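From: Palesa Fourie
To: Fosa Neighborhood Watch list
Date: April 6, 2020
Subject: Re: Storage unit break-ins at Liser Road

Gerrit Mathebula wrote:
> The sheriff's office told me they have a suspect in the Liser Road
> break-ins and expect charges by May. 19 units were hit. They think
> it was one man with bolt cutters. I'd say we can all relax a little
> and stop the evening drives past the gate.

Gerrit, I'd hold off on relaxing. Who at the sheriff's office told you this, and did they say "suspect" or "person of interest"? We heard the same thing last fall about the Grivlow garage thefts and I'm still waiting for an arrest.

I also don't buy one man with bolt cutters. My cousin rents on the back row and her lock wasn't cut, it was gone. Same for both units next to hers. Somebody had keys or somebody had time, and the gate log is supposed to show which. Has anyone seen that log? The manager told me it was "with the investigators." The deputy I spoke to had never heard of it. 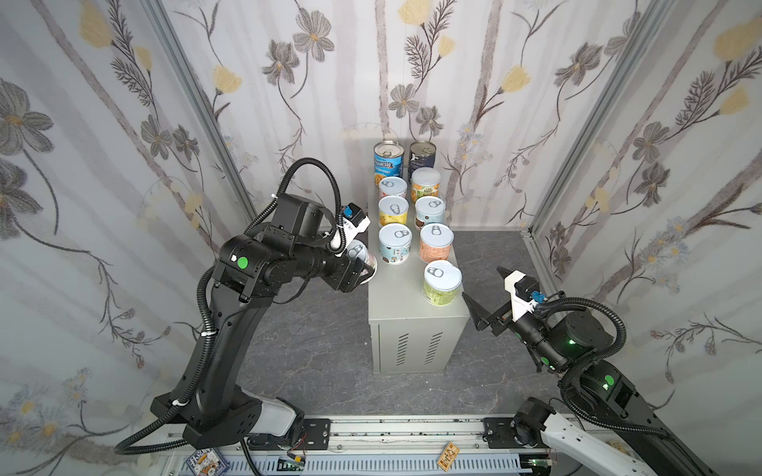
Canned goods on top of the gray cabinet, Progresso at the far left.

Then there's the dollar figure. The report says $2,392 for everything taken. Van der Merwe lost a generator and a table saw, and I can't make those two fit in that number with 18 other units on the list — unless half the claims never got written down. If you filed one, ask for your copy and check it. Mine was missing a page.

As for the $200 reward, I'd like to know who is holding the money before I tell people about it.

I'll keep driving past at night until I see a name on a charging document. If four of us split the week it isn't much. Reply to me off list if you want a turn.

Palesa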